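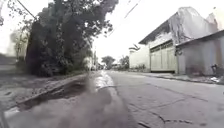 *A narrow street in the Rolland district, Holtov.*

**To:** Rolland district notices list
**From:** Holtov Address Office
**Subject:** Re: Rolland renumbering, questions on mail, deeds and rear units

Dear list members,

The Address Office has received a number of replies to its notice on the renumbering of properties in the Rolland district. Many of them raised the same points as the message quoted below, which was sent to the whole list by a building manager. With the writer's permission, the Office is answering it in full so that all owners, tenants and managers have the same information.

> Thank you for the notice. I manage two buildings in Rolland and have been asked several things by tenants that I cannot answer from the text as it stands.
>
> First, how long will mail sent to the old number still arrive? The notice says "a transition period" and gives no length. Some of our tenants get medicine by mail and are worried.
>
> Second, do owners have to pay to change the deed? One of the buildings changed hands last year and the owner does not wish to go through the registry again.
>
> Third, the rear units. At present we have a 14, a 14 rear, and a 14 rear left. The old forms never had room for this and people write it in all sorts of ways. Will the rear units get numbers of their own?
>
> Last, who buys the new number plates, and is there a rule on what they look like? We had enamel ones made at some cost and would like to keep the style if that is allowed.
>
> I would also ask that the answers go to the list and not only to me. The same questions are coming up in the stairwell.

**Mail under the old number**

Mail bearing the old number will be delivered for 8 months from the date on which the new number takes effect. After that, mail with only the old number may be returned to the sender. Where a parcel is sent by a private carrier, the carrier's own rules apply. The Office has supplied the full table of old and new numbers to every carrier that asked for it, but it cannot require a carrier to use the table.

Tenants who receive medicine or medical supplies by mail are advised to inform the sender as soon as they have their confirmation letter. The letter may be used as proof of the change. Further copies can be had at the front desk without charge.

**Deeds and the property registry**

Owners do not need to amend a deed on account of the renumbering. The registry identifies a property by its parcel number, and parcel numbers are not affected. The street number shown in the registry will be updated by the Office in one batch. No fee will be charged and no visit is needed.

Mortgage lenders and insurers keep their own records. Owners should write to them directly. A model letter is attached to the original notice.

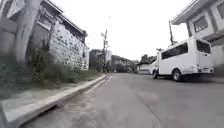 **Rear and side units**

Every unit with its own entrance will receive its own number. The terms "rear," "rear left," "court" and "upper" will no longer form part of an address. Units reached through a shared stairwell will keep the number of the building and will be told apart by a unit number of up to 3 digits, written after the street number and a slash.

The review found 795 addresses in the district, of which 647 will change. Most of the changes are small. On the older streets, however, numbers were given out in the order in which lots were sold, and neighboring doors may carry numbers that are far apart. These streets will be numbered afresh from the end nearer the town hall, with odd numbers on the left.

The quoted message mentions the trouble caused by rear units on printed forms. The Office is aware of this. Its former register allowed a single letter after the number and nothing else, and staff entered the remainder in a notes field that was not passed on to other departments. The new register, supplied by Flivetti, has a separate field for the unit. Records have been moved across and checked by hand, street by street. Residents who find an error in their confirmation letter should report it by using the form on the back of the letter, quoting the reference in the top right corner.

**Number plates**

The town will supply one plain plate for each new street number. Plates will be delivered with the confirmation letters and may be put up by the owner or manager. Owners who prefer a plate of their own may use one, including enamel, on these conditions:

- the number can be read from the opposite side of the street;
- the plate is fixed beside or above the entrance, and not on a gate or door that is usually left open;
- no other number is shown at the same entrance once the transition period is over.

During the transition period the old plate may stay in place, provided that it is struck through with a single diagonal line. Suitable tape is available from the front desk. Please do not paint over enamel plates, as several owners have said they wish to keep them.

Unit numbers inside a building are the responsibility of the owner.

**Emergency services**

Dispatchers will have both the old and the new numbers from the first day and will continue to hold both after the transition period ends. A caller may give either. This was arranged jointly with the dispatch center in Vumholm, which also covers Holtov at night.

**Objections**

An owner may object to a new number in writing. Objections must be received by the Office by the end of May. The Office can consider an error of fact, such as an entrance that has been bricked up or a unit that has been joined to the one next door. It cannot consider a preference for a particular number. Two owners may not exchange numbers by agreement.

Objections do not delay the change for the rest of the street.

**Meeting for managers**

A meeting for building managers will be held at the town hall on 9th April, in the ground floor hearing room. Draft tables for all streets will be on view. Managers with more than one building are asked to send a list of their properties beforehand, so that the right pages can be printed.

Replies to this message go to the whole list. Questions that concern a single property, or that contain personal details, should be sent to the Office's own address as given in the notice.

Holtov Address Office
Town Hall, second floor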